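Play corner: table surface and tableware

The gridded sheet on the low table has now been down for two terms and will stay. Several members asked in September whether it was worth keeping, as it marks easily and shows every crumb. The case for it is practical. A child asked to put the plate "two squares from the back" has a task with a clear answer, and the adult at the table can set out the same arrangement again the next morning without a tape measure.

Sheets come on a roll from Khasawneh and are cut to the table with a margin at the rear. They do not lie perfectly flat at first. Leaving a new sheet weighted overnight removes most of the ripple, and what remains does not affect use. Please do not iron them. The Dremdale group tried this and lost the print along one side.

The tableware has been sorted again. Pieces that had gone into the general toy box are back in the labelled tray, and the following rules apply:

Plates are stored flat, largest at the bottom.
Cups go on their own saucers.
Play fruit is kept in the lidded tub with the small foam cubes, which serve as sugar lumps, cake or cheese according to the game.
No more than seven pieces on the table at one time.

The limit of seven was Edith Villanueva's suggestion after trying larger settings. With 11 pieces out, the younger children spent the session moving things off the table to make room. Start with very little and add to it – a plate alone is enough for a first attempt at placing and turning.

The gridded table, with plain wall behind:
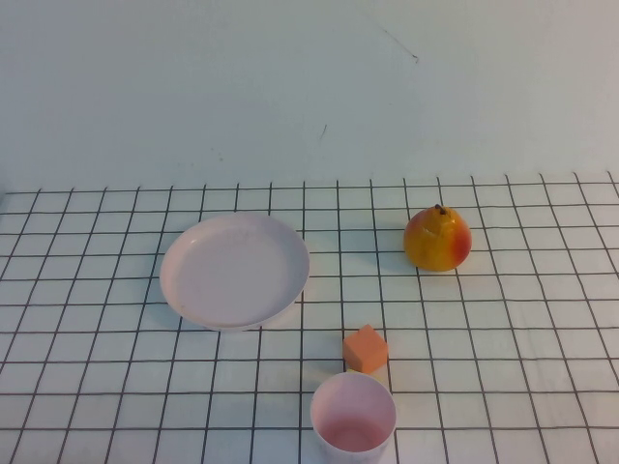
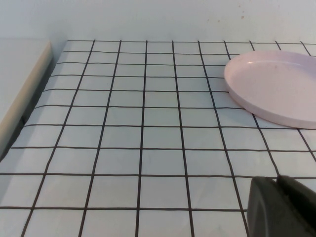
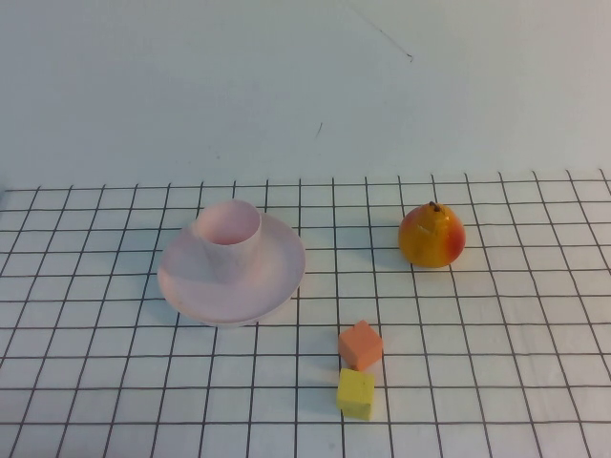

Replacement pieces are the next matter. Flonora has stopped selling its saucers singly, so a lost one now means buying a full set. Bustero still supplies odd plates, but the rims are higher and they will not stack with ours. Until a decision is made, check the tray before closing up and write any missing piece on the card inside the lid.

Washing: warm water and ordinary washing-up liquid, then dry with a cloth before the tray is closed. Foam cubes are wiped only, as they hold water for days. The sheet can be cleaned with a damp cloth worked along the lines – scrubbing across them lifts the ink.

Spare sheets are on the second shelf of the tall cupboard, behind the paper trimmer.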